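Cómo preparar una demostración de pinzas manuales para una jornada de puertas abiertas

Publicado el 2025-01-24 por Viorica Stoica

Si vuestro taller abre las puertas al público y tenéis pinzas de mano para grabar demostraciones, ¡sacadlas de la vitrina! En el taller Skukmont llevábamos varias ediciones enseñando el brazo Vutel detrás de una mampara, con la gente mirando desde lejos, y el día que dejamos que los visitantes cogieran una pinza y probaran ellos mismos la sala cambió por completo. Había cola hasta el pasillo. Explico aquí cómo lo montamos, con lo que repetiría y lo que no.

Qué hace falta

Una mesa estable de color liso y mate. Una o dos pinzas de mano con su cámara. Telas de varios tipos: punto, algodón fino, una toalla, algo resbaladizo. Un monitor grande orientado hacia los que esperan. Cinta de carrocero. Un cargador por pinza y otro más, que siempre desaparece uno. Nosotros gastamos 397 euros en todo lo que no teníamos ya, y la mayor parte fue el soporte del monitor.

Paso 1. Montad la mesa la tarde anterior

Poned la mesa lejos de las ventanas. Nuestra primera ubicación recibía sol directo y a media mañana el monitor no se veía. Marcad con cinta, en el suelo, dónde se coloca la persona que prueba y dónde empieza la cola. Dejad 60 centímetros libres a cada lado de la mesa para que pueda pasar una silla de niño o alguien de vuestro equipo con prisa.

Comprobad los tornillos de los dedos uno por uno. Con tantas manos distintas se aflojan, y una pinza que baila desanima muchísimo.

Paso 2. Elegid bien la tela

Empezad con una tela de punto, gruesa y blanda. Perdona casi todo: aunque el visitante entre torcido o cierre tarde, algo coge, y esa primera alegría vale oro. La toalla va en segundo lugar. El satén guardadlo para los que vuelven a la cola por tercera vez, que los hay.

Dejad la tela arrugada, sin doblar. Una prenda bien plegada invita a la gente a no tocarla, y además el pellizco sale peor en una capa plana y tirante.

Paso 3. Enseñad el gesto antes de soltar la pinza

Haced una demostración lenta, de veinte segundos, y callados. Después otra contando lo que hacéis. Luego, la pinza cambia de manos.
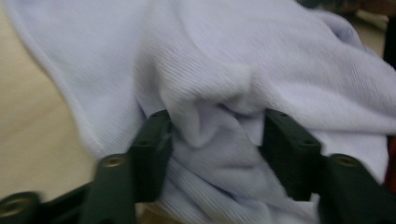 El pellizco es el gesto que más cuesta y el más bonito de enseñar. Pedid al visitante que baje con la pinza abierta, que apoye las dos puntas sobre la tela y que cierre despacio, dejando que el tejido suba solo entre ellas. Lo que buscamos es esa especie de tienda de campaña en miniatura, con el pliegue levantado entre los dedos verdes y las arrugas saliendo hacia fuera. Con el canalé fino se entiende enseguida, porque las rayitas se doblan y se aprietan justo en la zona del agarre y hasta un niño de seis años puede decir dónde está tirando la pinza. ¡Los de seis años lo explican mejor que yo!

Paso 4. Dejad que fallen

Cuesta mucho no corregir. Esperad. Casi todo el mundo cierra demasiado rápido en el primer intento y afloja en el segundo sin que haya que decirle nada. Si a la tercera sigue sin salir, ponedle la mano en la muñeca (preguntando antes) y acompañad solo la bajada.

Calculad 18 intentos por tela antes de sacudirla y volver a colocarla. Con más, queda apelmazada en el centro.

Paso 5. Unid lo que hacen con el robot

Aquí es donde a la gente se le encienden los ojos. Tened preparado en el monitor un vídeo corto del brazo repitiendo el mismo gesto y ponedlo justo cuando el visitante suelta la pinza. Nosotros usamos el visor Clerano, que permite ver la grabación de la mano y la del brazo una al lado de la otra. Contamos que para el ejercicio de telas reunimos 3,000 agarres hechos a mano, y de golpe entienden por qué pedimos paciencia.

Preguntas que os van a hacer, seguro: si el robot sabe planchar, cuánto cuesta y si puede hacer la cama. Preparad la respuesta de la cama, que es la que genera debate.

Problemas que tuvimos

La pinza se apaga a mitad de una prueba: rotadlas cada hora, aunque marquen batería.

La tela se desliza por la mesa: una tira de cinta doblada por debajo, en el lado contrario al visitante.

El monitor va con retraso: cerrad el programa de grabación Panicker si no estáis guardando nada.

La próxima edición es en marzo y queremos añadir calcetines. Si lo probáis antes que nosotros, escribidme y contadme qué tal.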